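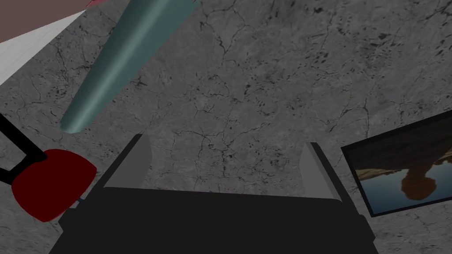

Who may change a gripper's speed limit during a visit? Only the shift lead, and only with a second person signing the log.

The rule was explained to our delegation at Skollard on 2020-12-02 by Tsung-han Kwan. Each new motion program is run in simulation before it reaches the floor - 387 were reviewed under the current procedure. Visitors remain behind the marked line at all times. Yen-ting Kwok will send the written procedure to members in March.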